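2017-12-12

Off work today, so I finally did the tool drawer. It has been bad since we moved the bench out of the back room in November and everything got tipped into one box. I started after breakfast and didn't stop until 13 minutes past one, when Mariama Atinga phoned about the shelf brackets. She wants the 35 mm screws, not the 21s. I told her I'd drop them off in Murkirstead on Thursday.

Screwdrivers took the longest. I put all the flatheads on the left and the Phillips on the right, then gave up on that and went by handle instead. The yellow and black ones get their own row now. They're easy to grip and easy to spot, which is more than I can say for the clear ones from Stodden.
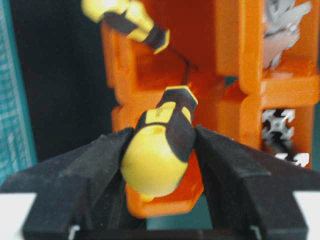
Yellow and black screwdrivers, Tuesday.

After lunch I went through the loose screws. Two jam jars full, plus an unopened box of 200 from Kyei that I had forgotten buying. Threw out the rusty ones and anything with a chewed head. The hex keys are still short the small one. Looked under the bench and in the coat pockets, no luck.

Swept up, had soup, wrote the labels for the drawer fronts. The marker ran dry at "washers," so that one is in pencil. Need to get a new marker, wood glue, and a battery for the stud finder.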